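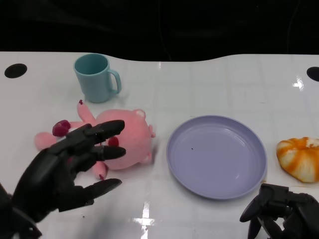 4.2 End effectors and object set

Most of the mechanical work was done at Novier, a shared workshop with a drill press, two small lathes and a bench that had to be cleared by 10 p.m. That limit shaped the build. Any part that needed realignment after being taken off was redesigned until it could be refitted with hand tools. Two kinds of end effector were prepared: a multi-jointed hand for the left and right sides of the humanoid configuration, and a linkage gripper with two opposed fingers for the arm configuration. Both are visible in use in Figure 4, the hand in panel (a) and the gripper in panel (b).

The object set was kept to ordinary household shapes. It includes a mug with a loop handle, a round plate and several plush toys. The plush toys were added late, at the request of Maes, after early runs on rigid objects gave contact readings that were too easy to separate from noise. Soft bodies deform before the joint current rises, and the threshold used for the mug could not be carried over. A second threshold was fitted by hand and stored with the grasp type.

For the gripper, the pads carry a square grid texture on the contact face. Smooth pads were tried first and let the plush fabric creep when the arm sped up. Maximum opening was set at 90 mm in software, short of the mechanical stop, to protect the linkage. Pivot bolts were checked with a hex key at the start of each session and again after every 100 cycles.

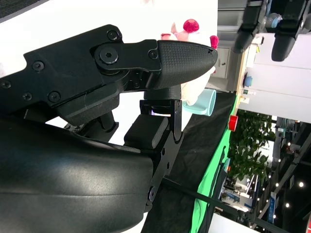

Grip force was capped through the Flurkura driver board, which samples motor current at 500 Hz. De Haan wrote the first version of the limiter as a fixed cut-off. Wuyts later replaced it with a ramp, and the fixed version was kept as a fallback. Wear on the pads was judged by eye only, and we make no claim about service life.

Table surface had more effect than expected. On the glossy white top in Figure 4(a), reflections moved with the head camera and sometimes produced false edges near the plate. A dark cloth, as in Figure 4(b), removed most of these but brought wrinkles into the depth estimate. We did not correct for either. The segmentation model was run with the same settings on both surfaces, and the resulting errors are reported by surface in Section 5.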